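12. Februar 2021

Noch ein Wort zum Formensortierspiel, weil nach dem letzten Beitrag einige Mails kamen. Ich bleibe dabei: Die Altersangaben auf solchem Spielzeug halte ich für Wunschdenken. Auf der Packung von Lidum steht »fördert logisches Denken«, beim Set von Reisinger sogar »ab 4 Monaten«. Was ein Kind mit vier Monaten mit einem Stern anfangen soll, außer daran zu lutschen, möchte ich gern einmal sehen.

Bei uns liegt das Zeug seit Juli herum. Gelernt wurde vor allem, dass sich die Klötze prima unters Sofa schieben lassen. Der Stern ist sowieso eine Zumutung, den muss man ziemlich genau drehen, und wer hat schon die Geduld. Rund geht immer, klar. Und die länglichen Klötze werden bei uns grundsätzlich hochkant aufgestellt und dann umgeworfen, das hat mit Sortieren wenig zu tun.

70 Euro würde ich dafür jedenfalls nicht ausgeben, auch wenn Kilum das für »pädagogisch wertvoll« hält. Einen Beleg dafür habe ich auf deren Seite vergeblich gesucht. Grün und Rot sind hübsche Farben, mehr will ich dazu erst mal nicht unterschreiben.

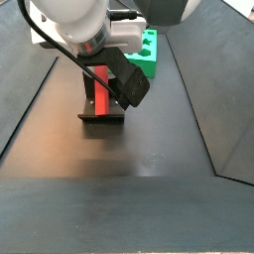
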